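5. Checking the grasp width estimate

The Mikness grasp planner takes a point cloud and returns a finger opening, an approach angle and a confidence score. Treat the first two as suggestions. Treat the score with even more suspicion: it tells you how much the input resembled the training set, and a wrong width can come back with a score of 84 as easily as a right one can.

Finish section 4 (finger zeroing) before you start. If the fingers were zeroed under an older release, zero them again. The release notes say the old values carry over. Dwynwen Bellis tried that on the Porthorpe bench and got a steady 2 mm error, so we don't rely on it.

5.1 Before running the planner

1. Open the Atoven console and load the profile for the fingers that are fitted. The console does not check this for you.

2. Set Shape Prior to Off. The automatic setting likes to turn anything round into a perfect cylinder and will ignore a step, a lid or a loose piece on top.

3. Set Surface Filter to Low. The default removes thin and see-through material as noise. Your width estimate will look cleaner and the planner will know less.

4. Measure the object with calipers at the height where the fingers will close. Write the number down before you see the planner's.

Note: Pale, matte objects usually give a dense cloud. Clear film and straps often give scattered points or none. A blank area in the cloud is missing data. The viewer paints it the same gray as free space, and we have asked for that to be changed.

5.2 Running the comparison

5. Press Plan once. Do not press it again to get a nicer answer.

6. Compare the planned opening with your caliper reading. Accept a difference of up to 2 mm. For anything larger, go to 5.3.

7. Close the fingers in Slow mode and stop at first contact.
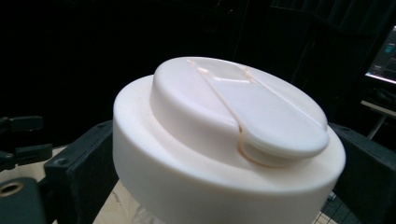 8. Read the encoder width and log it next to the other two numbers. If the encoder agrees with the calipers and the planner doesn't, the planner is wrong.

9. Repeat for 8 objects. The vendor's quick start asks for one, which proves very little.

Caution: Keep hands clear while Slow mode is active. It limits speed only. The force limit is a separate setting and resets to the factory value on restart.

5.3 If the numbers disagree

Turn Shape Prior back on and plan again, for diagnosis only. If the estimate jumps, the cloud is too thin and the prior was filling in the rest. Move the camera and take a new cloud.

If it stays put, look for error 61 in the log. The Mogensen driver writes it when frames arrive late, then goes on planning with the last good one. No warning reaches the console.

Do not fix a bad width with the Offset slider. It hides the error for one object and adds it to all the others.

Steps 3 and 6 revised 13th June, P. Castellanos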